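Ship's Keys and the Trouble with Provenance

The trade in ocean liner memorabilia has a standard of proof that would not be accepted in most other branches of collecting. A cabin key fob, a luggage tag or a dining room menu is offered as having been aboard a named ship, and the price follows from the name. The evidence is usually the object itself. My argument is that sellers should state plainly, for every item, which of two classes it belongs to: issued for use on the ship, or made for sale to the public. Where the class is unknown, the listing should say so, and the price should be the lower one.

The distinction matters most with key fobs. The Skutska, a ferry turned cruise ship, had 323 passenger cabins in her final layout. Each cabin had a brass fob with the number stamped on one side and the line's flag on the other. Allow two fobs to a cabin and a few replacements, and the number in existence should be well under 800. In five years of keeping a list from auction catalogues and private sales, I have entered more than 800, and the list covers only one country. Several cabin numbers appear repeatedly. A few belong to decks on which there were no cabins at all.

There are innocent ways to arrive at such a total. The Varnmont yard, which carried out the last refit, may have ordered a fresh set when the locks were changed. The onboard shop sold a souvenir version, and early batches of the souvenir seem to have used the same blank as the working fob. Crew accommodation was numbered separately. None of these points is a sign of fraud. They do show that a stamped number and a flag are not enough to support the phrase "from the ship", and that phrase is still the commonest one in the listings.

Wear is offered as the next line of proof. A working fob spent years on a hook, in a pocket or against a door plate, and collectors look for a softened rim and a bright patch around the hole. This is reasonable as far as it goes. But a souvenir fob carried on somebody's house keys for ten years will wear in much the same places. Artificial wear is also easy to produce and hard to detect without a microscope and a known sample to set beside it. I would treat wear as a reason to look further and never as a reason to pay more. 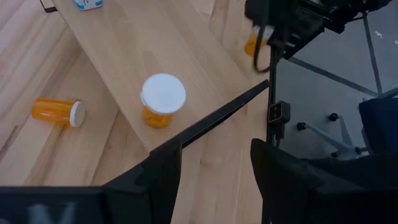 Samarakoon disagrees, and wrote to me in February to say that I was asking the small dealer to do the work of a museum. Most fobs change hands for less than the cost of an hour's research, the letter went on, and a buyer who wants certainty can pay an auction house for it. If every tray of keys had to carry a note on its origins, the cheap end of the hobby would close and the keys would go to the scrap dealer.

The point about cost is fair. I do not think it answers the case, as what I am asking for is a statement and not an investigation. "Class unknown" takes no time to write. A dealer who bought a mixed box at a house clearance knows exactly how much is known about it, and can pass that on in one line. The research is left to the buyer, who at least starts from an honest position. It is the present habit, where an unknown item is described in the same words as a documented one, that makes careful work pay badly. A seller who holds a crew member's letter and a dated receipt gets little more for them than a seller who holds nothing.

The larger auction houses are no better placed to object. When the Likitz line was wound up, its remaining stores were sold in bulk lots, and the lot lists survive. They separate unused shop stock from fittings removed from the ships. Later catalogues dropped the separation, and within a few sales the two groups had run together. Enamel badges that had never left their paper sleeves were being sold as officers' issue. The information had existed and was thrown away for the sake of a shorter description.

A workable listing would need very little. It should give the class, the earliest date at which the seller or a previous owner can be shown to have held the piece, and a note of any paperwork that travels with it. Weight and diameter should be given for metal items, measured and not copied from an earlier sale. Both faces should be shown under plain light, with the edge as a separate view, as the edge is where the later castings of the Skutska fob can be told from the struck ones: they have a seam, filed down but usually still visible opposite the hole.

Prices for doubtful pieces would fall under this arrangement, and some collectors would find that their cabinets were worth less than they had supposed. I include my own. Of the Skutska fobs I own, I can document two, and the rest are now labelled accordingly.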